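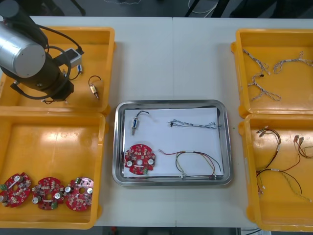
Ticket 372: Parts bins at the valve kit bench, short kits and wrong plugs

Last updated: Saturday, 4:40 pm

Search tickets Go

Status: open, against my better judgment
Bench: Kikville, kit assembly
Reported by: Lui line
Owner: Pak-hei Yau

Problem as reported

"Kits are coming through with the wrong gray harness." That was the whole ticket. No kit number, no time, no hint of which plug was wrong. I walked over.

What a kit is supposed to be

One solenoid, one round red board, one gray twisted harness, one multicolored harness. Everything gets laid out on the white paper in the steel tray before it goes in the bag. The four yellow bins around the tray hold the stock: solenoids upper left, boards lower left, gray harnesses upper right, colored ones lower right. This has been the layout since ticket 371, which was also about the layout.

Log

9:10 — Compared the gray harness on the paper with the ones in the bin. The one in the tray has a black connector. The three in the bin have white connectors. So the complaint is real, and I owe Lui an apology for the face I made.

9:25 — Asked for the drawing. Was given the Jerkow drawing, which is for a different kit. Asked again.

9:50 — Correct drawing found under the Jerkow drawing. It says "gray harness, twisted" and leaves the connector color to the imagination.

10:15 — Moved on to solenoids, as long as I was there. The bin has a white-and-blue one and a brass-colored one sharing quarters. They can't both be right for the same kit. The one laid out in the tray has a blue label, so I'm treating blue as the intended part until Virness tells me otherwise.

10:30 — Boards. All red, all round, no complaints. I would like to work in the board bin.

11:05 — Colored harnesses. Two left in the bin, spread out over most of it. Wire colors go by the drawing, and the drawing does list them. Someone cared once.

1:30 — Called Virness. They supply the gray harness with either connector, "depending." I asked on what. They're going to call back.

2:15 — Checked the last box of 40 from the receiving shelf. 30 white, the rest black, one label. That explains plenty.

4:40 — No call back.

Workaround until closed

1. Leave the sample kit on the paper. Please stop bagging it.
2. Sort gray harnesses by connector color before they go in the upper-right bin. White goes in, black goes in a bag with my name on it.
3. Take the brass-colored solenoid out and bring it to me.
4. Hold any bagged kit you aren't sure about. Don't open it and guess — a guessed kit looks exactly like a good one.

Still needed

Connector color added to the drawing. Two part numbers from Virness instead of one. If white turns out to be wrong, reverse step 2 and I'll buy the coffee.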